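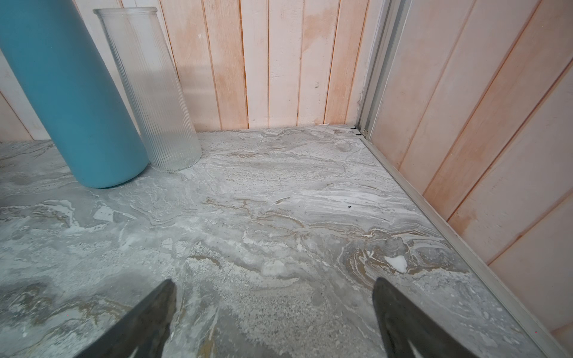
March, 9:40 p.m.

Rained until noon. Drove to Clostley for the recycling drop-off and was home by 2. Paid the water bill and then spent the rest of the afternoon on flowers, which I have been putting off all month.

I wanted to settle the vase question first. The ribbed glass one is tall and lets the light through, but stems show in it. The blue container hides everything and I like the color. I went back and forth on it and wrote both down. Whichever loses can go in the hall.

Soup for a late lunch. I called the frame shop in Skosbridge about the mat and they still don't have it. They said to try again in 8 days. I won't drive over before then.

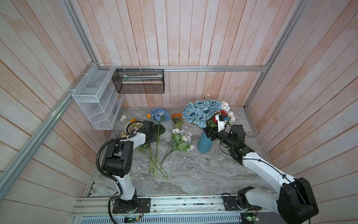
The planks need nothing more, I decided. I had thought of giving the walls a second coat, but the peach coming through the white is the part I like. I have 2 cans of the white left and will keep them for the porch rail.

Wrote a note to Shevchuk's to ask if they take back unopened floral tape. I bought too much. The receipt says $121 for the whole order, and that was more than I meant to spend on stems that aren't even alive.

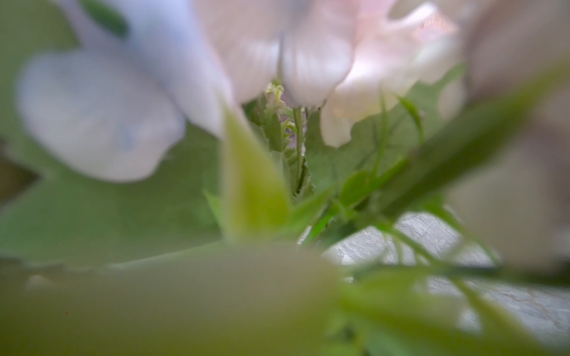 Color is where I keep going wrong. Last time I put everything strong together and it looked like a gift shop. Pale is better for this spot. The lavender-blue next to the pinkish white is soft enough, and the little cream and green buds between them keep the two from running together. I'd like more buds like that. Trernora has them in the catalog, on the back pages, but only in packs.

Had tea and read for an hour. Knee was sore again from the ladder. 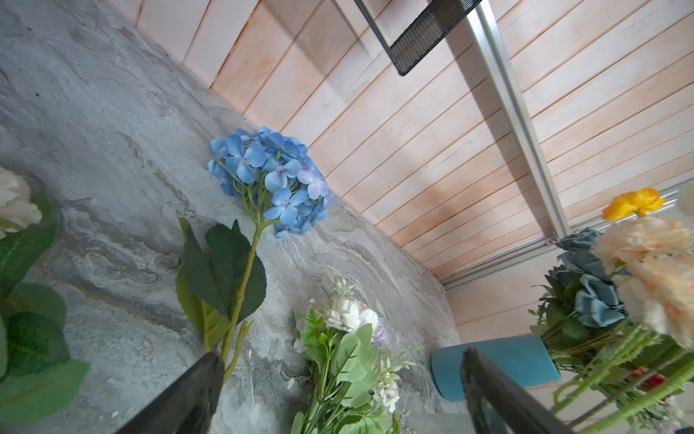

Stem length is the other thing to sort out. I don't want to cut the hydrangea until I'm sure about the vase, and the wire in those stems is hard on my good snips anyway. Need to find the old pair, maybe in the garage.

Tomorrow: snips, library books, call about the gutter. Bed by 10.

Back to top | Contact | All entries © the author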